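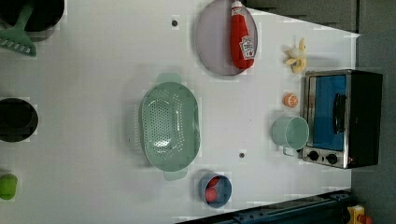

Jirncombe Shared Workshop
Tabletop Arm Build: Progress Report to the Jerton Fund
Reporting period ending 2021-12-04

Summary

The grant supports the construction of a low-cost robot arm that can clear and sort household items on a table, built by members in the shared workshop and documented so that other workshops can repeat it. During this period the mechanical build was finished, the overhead view was set up, and practice sessions with toy kitchen items began. The project is on schedule for the arm itself and behind schedule on the written build guide.

Work completed

The second version of the arm is assembled and mounted. The first version, reported previously, flexed too much at the shoulder joint when fully extended. The replacement joint uses a wider bearing and a shorter link, at the cost of a small loss of reach at the far side of the table. Members judged this acceptable, as the objects can be placed within the reduced area.

The control software, which members call Varkier, now records each session from start to finish and can replay it. Under the earlier arrangement, sessions had to be started and stopped by hand, and several were lost.

A set of toy kitchen items is in use as the working set. It includes a plate, a ketchup bottle, a peeled banana, an oval mint-green colander, a small blue bowl, a cup and a toaster oven with a handle on its door. Toy items were preferred to real ones on grounds of weight and breakage. The colander has proved the most useful single object, as it can be gripped by either of its flat handles or used as a container for smaller pieces.

Practice sessions

Members have recorded 282 sessions under manual control. The target for the full grant period is 3,000. The rate of recording was low in the first weeks and has improved now that two evenings are reserved for this work. Each session consists of one instruction, such as placing the banana on the plate or standing the cup upright, carried out from a fresh layout of the items.

A first trial of unassisted operation was held with 100 attempts at a single task, moving a small item into the bowl. The arm completed 30 of them. Most failures occurred at the moment of gripping, when the fingers closed too high on the item and pushed it away. Opening the toaster oven door has been attempted under manual control only and will remain so until gripping is more reliable.

Difficulties

The supplier of the original gripper fingers, Mizuno, withdrew the part during the period. Members have printed a substitute in the workshop. It grips flat edges well but slips on rounded items, and a softer facing is being tested.

The build guide is incomplete. The wiring chapter has been drafted twice and must be revised again to match the new shoulder joint — the cable route is different, and the existing drawings would mislead a first-time builder.

Budget

Spending remains within the approved total. The cost of the replacement bearing was met from the line for spare parts. No change to the grant amount is requested. We ask the Fund to approve moving the unspent travel allowance to materials, to cover printing filament and the finger facings.

Next period

Work until the end of March will concentrate on recording further sessions, repeating the unassisted trial with the new finger facings, and completing the wiring chapter. A draft of the full guide will be sent to the Fund with the next report, together with the parts list and current prices.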